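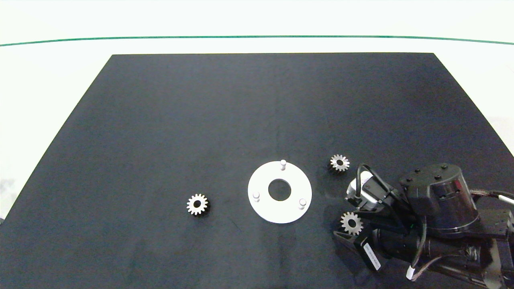
Kendeck Automation Workshop, Small Assembly Group

Progress report, Galang gear cell
Prepared by Jozefína Šimko for the Sirkard equipment fund
Period covered: through the end of December

Where we stand

The cell is set up and in daily use. The arm, the gripper and the table are in their working positions, the control cabinet has been moved to the wall side, and the daily check is written down and being followed. Two items from the original plan are still open, the spare finger set and the second cable repair. Both are covered further down.

The task has stayed the same as in the proposal. The arm picks small metal spur gears off a black mat and sets them on the pegs of a white ring-shaped plate. The plate has three pegs, and a run ends when each peg has a gear on it or when the operator stops the arm.

Table and mat

We started the period on the bare white tabletop. Gears slid when a finger touched them from the side, and the camera had trouble with glare off the white surface in the afternoon. The black mat fixed the sliding. It also gave us a darker background for both the gears and the plate, and the detection settings could be left alone from morning to evening after that.

The mat has to lie flat. If a corner lifts, gears near it sit at a slight tilt and the fingers close on the teeth at an angle. The operator smooths it from the center outward before the first run and again after lunch. Lint shows up on it quickly. We use a tape roller and no liquid cleaner, as the first cleaner we tried left a residue that came off on the gears.

The lighting is still uneven. It has not stopped any runs, but we would like to move the left lamp farther back and put a diffuser on it. The diffuser is already in the budget.

Gripper

Most of the work this period went into the gripper. When the arm was first mounted, the fingers did not meet evenly, and a gear would turn as they closed. Jozefína Šimko took the fingers off, cleaned the mounting faces, put them back with new screws and reset the closing position. Some turning came back after a few weeks of use. The cause was one loose screw on the lower finger bracket, and checking that screw is now part of the daily routine.

Closing force was reduced twice. At the original setting the gripper could push a gear down into the mat before lifting it, and the teeth left marks in the fabric. The present setting holds the gear well enough for the lift and the move to the plate. We do not plan to change it again before the next report.

Cables

The cables by the gripper motor have to loop with enough slack for the wrist to turn. Our first routing was too short. In one wrist position it pulled on the connector, and the motor dropped out in the middle of a run. We replaced the connector and lengthened the loop. The new loop is clear of the fingers in every position we use.

One repair is left. The jacket on a cable farther back on the arm is worn where it rubbed against the mounting structure. It has been wrapped as a temporary measure and is looked at each morning. The replacement is on order from Genden, and we expect to lose half a day fitting it.

Daily check

The check is done with the arm powered down, before the first run.

Roll the mat and smooth it flat.
Check the screw on the lower finger bracket.
Look along the cables for rubbing or tight spots.
Wipe the finger faces with a dry cloth.
Put the plate in its starting place and press on each peg to see that it is firm.
Power up, open and close the gripper on nothing, then run one gear by hand control.

It takes 19 minutes when nothing is wrong. The operator signs the sheet and notes anything that was adjusted. We have kept the sheets from the first day the cell ran and can send copies.

Use and stoppages

The cell passed 1,000 completed runs during the period. There were 4 stoppages that needed a repair: the motor connector, the loose bracket screw, a plate peg that came off and was glued back, and a blown fuse in the cabinet. The fuse was an ordinary part and we had one in the drawer. Stops for a dropped gear are cleared by the operator and are not counted in that figure.

Spending

Spending is within the approved amount. The mat and the connector came out of the consumables line. The spare finger set has not been paid for yet; the supplier's first quote was for the wrong bracket and we are waiting on the corrected one. We ask that this money be carried into the next period.

Next period

Fit the replacement cable.
Receive the spare fingers and test them on the arm before shelving them.
Move the left lamp and install the diffuser.
Train a second person on the gripper adjustment. At present only Jozefína has done it, and the cell waits when she is away.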